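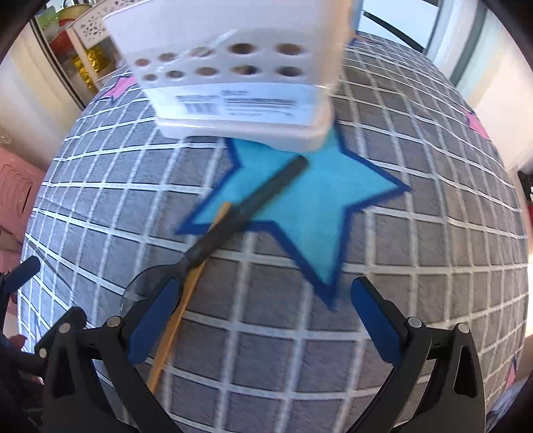

Chapter 4
Acid, Sugar and the Picking Date

A grape gains sugar and loses acid as it ripens. The grower's main job in the last weeks of the season is to decide when the two are close enough to the wine that is wanted. Fruit picked early gives a lean wine with less alcohol. Fruit left longer gives more body and colour, but the winemaker may have to add tartaric acid.

The Ekcombe vineyard, planted at 2000 vines per hectare, is used throughout this chapter. Its manager, Krystyna Szewczyk, picks the Riesling in March and the Shiraz in April. She tastes the berries and chews the skins and seeds before she looks at any lab numbers.

Section 4.1 covers sampling in the row. Section 4.2 explains how to read a refractometer and correct for temperature. Section 4.3 deals with titration, using the method set out in Chapter 2. Terms in bold are defined in the glossary.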